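Workplace Talk > Small manufacturers > Has automation changed your job?

Started by ridow_lane

Evening all. We make wooden toys and play kitchen bits at Gurnwood, and since August we've had robot arms in the sorting and packing room. I've been on that bench for longer than I care to say, and I promised the others I'd ask on here how it has gone at other places, as we only ever hear the sales side of it.

I should say I'm not against it. My wrists certainly aren't! Sorting mixed returns used to be the job that sent everyone home sore, and my 2 hours on it after dinner felt like a full shift. What I miss is the talking. You used to have four of us round a table putting the world to rights, and now you have one person minding and the rest spread about the building.

sedar_bench
Replied 7.42 pm

Lovely to see a post from the toy side, I thought it was all car parts in here. We went through the same at our place and I'd say give it a year. The first months everybody stands about watching the thing and feeling daft, and then you find the jobs that have grown up around it. I do the setting-out now, and I like it far better than packing (I was never a quick packer, ask anyone). What sort of stuff are yours handling? If it's all one shape I'd be more worried for your hours than if it's a jumble.

ridow_lane
Replied 8.05 pm

Oh, a jumble, no question. Small blocks, play cups, boards, boxes with compartments, whatever comes back in the crates. One order last month was 334 pieces and hardly a matching pair among them. It does mean somebody has to know what everything is and where it belongs, and so far that somebody is still us, which cheers me up on a bad morning. The row of green ones on the white top is the kind of thing I could sort in my sleep.
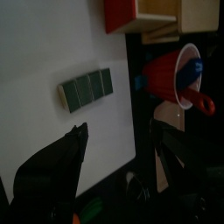
Nermin Yaman reckons the hours question matters less than the pay grade, and that anyone minding a machine all day ought to be on the setter's rate from the first week, with it written down before the training starts. At Çınar they left it until afterwards and it took months of asking.

sedar_bench
Replied 8.31 pm

I'd go along with the pay point but I don't agree that hours matter less, sorry. Two of ours dropped to mornings only, and a better rate on half the time didn't pay their rent. Get both in writing. And ask who gets called when it stops at ten to five, as that turned into a proper row here.

oldglue
Replied 9.16 pm

You're all being very nice about it. I did packing for years and I'd have the old bench back tomorrow, sore wrists and all. A new starter used to learn the whole range by handling it, and I can't see how they'll learn it from a chair. We had 1201 lines in the catalogue when I left and I could tell you the box for any of them.

ridow_lane
Replied 9.40 pm

That's a fair worry, oldglue, and it's one I hadn't put into words. Our newest lad is quick and polite and willing, but he does have to look everything up. I might ask if he can have a few mornings a week sorting by hand with me, before they move me on somewhere else. Will take the rate and the hours to the meeting as well, and I'll come back and let you know what they say.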